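December
By Sandra Rudd, Sastden Institute Newsletter

Household Chores Remain a Hard Test for Machines

Lionel Inskip has spent five years leading the domestic tasks program at the Sastden Institute, and he is cautious when asked whether a machine can yet take over the housework.

"It depends on the chore and on how long you are prepared to wait," he said in an interview at the Flestthorpe office. "Floors are largely settled. Clothing is a different matter."

The program, known internally as Kettle, covers 24 common chores. Mr. Inskip considers laundry the most demanding of them. A plate keeps its shape when it is lifted – a sleeve does not. Hangers add a second difficulty, he explained, as the hand must hold something stiff and something soft at the same time.

"People do this while talking on the telephone," he said. "For a machine, every fold of fabric is a new problem."

Over the past year the team recorded 206 attempts at hanging a garment. Of these, 169 were completed without help. Mr. Inskip described the result as encouraging but declined to call it ready for the home.

Asked about shop work, he was more hopeful. Stockrooms are more orderly than bedrooms, he noted, and the same items come through each day.

Related items
Oltex Joins Stockroom Study
Kettle Program: Questions From Members
Flestthorpe Office Winter Hours

This site uses cookies. By continuing, you accept our cookie policy.

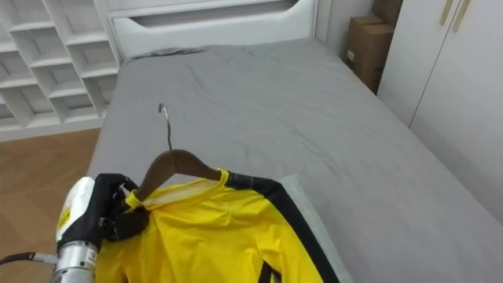
A robotic hand holds a yellow garment on its hanger.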